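Walking Holidays Forum > Islands and Coasts > Stalby: the coastal path in October

Posted by G. Gowda (moderator)
Members are invited to use this thread for enquiries concerning Stalby outside the summer season. Please keep questions about ferry refunds to the Transport board, where they can be dealt with properly.

Posted by mmyklebust
Good evening. My sister and I intend to visit Stalby in October and would be grateful for advice on where to stay. We are considering either the harbour or the village of Fernberg. We do not plan to hire a car. We are both regular walkers but neither of us is fond of steep drops.

Posted by Liapis_S
Fernberg, without hesitation. The upper path begins at the church and the bakery opens at 7 am. The harbour is noisy until the last boat has been unloaded, and the rooms facing the water cost more for very little.

Posted by kwihongi
I must disagree with the previous member. Fernberg is pleasant in June, but in October the bus is reduced to 2 services a day, and the later one leaves the harbour before most walkers are back. Without a car, Mrs Myklebust would be obliged to eat at the same inn every evening. The harbour has several places to eat and a proper chemist.

Posted by Liapis_S
The inn at Fernberg is perfectly adequate. I stayed for 9 nights and had no complaint of the food. It is also possible to walk down to the harbour in under an hour.

Posted by kwihongi
Down, certainly. The return is uphill and unlit.

Posted by B. Tapsell
May I add a note on the paths themselves. The summit of Gilchrist stands at 1,559 feet and is not difficult in clear weather, although the last stretch is loose underfoot. Members who dislike heights should avoid the western side -- the handrail there stops well short of the top. The Emer valley walk is a better choice for a first day. It is sheltered and there are benches at both bridges.

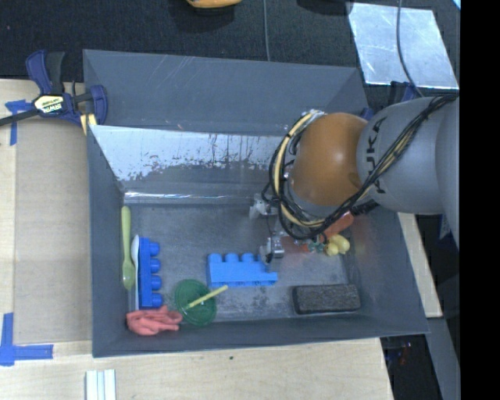
The valley path is entered by the gate behind the school. Please close it, as there are sheep on the other side. The return by the shore adds a good hour and should only be attempted at low tide; times are posted at the harbour office.

Posted by mmyklebust
Thank you all. Is the shore section suitable for ordinary walking shoes?

Posted by B. Tapsell
Boots are advisable. The stones are slippery with weed for the first 100 yards.

Posted by G. Gowda (moderator)
The question of Fernberg or the harbour has been argued on this board before, and members are reminded to remain courteous. The winter bus timetable has been added to the notices at the top of the board.

Posted by mmyklebust
We have booked the harbour for the first part of the week and Fernberg for the remainder.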